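Removing White Heat Marks from a Finished Table

Pale rings on a finished tabletop are usually moisture trapped in the top coat. Dark stains go deeper and normally need sanding.

Identify the finish first. Put a drop of denatured alcohol on a hidden spot, such as the underside of the apron. Shellac softens within a minute; cured polyurethane does not.

For shellac or lacquer, lay a dry cotton cloth over the mark and pass a warm iron across it for 2 seconds at a time - no steam. Lift the cloth and check after each pass. If a haze remains, rub lightly with oil and fine pumice, following the grain.

Matte surfaces should not be rubbed at all, as any abrasive leaves a shiny patch.
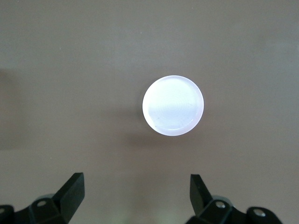
White disc on a matte taupe tabletop.

Let new finishes cure for 23 days before setting hot dishes on them. Felt pads can go on sooner.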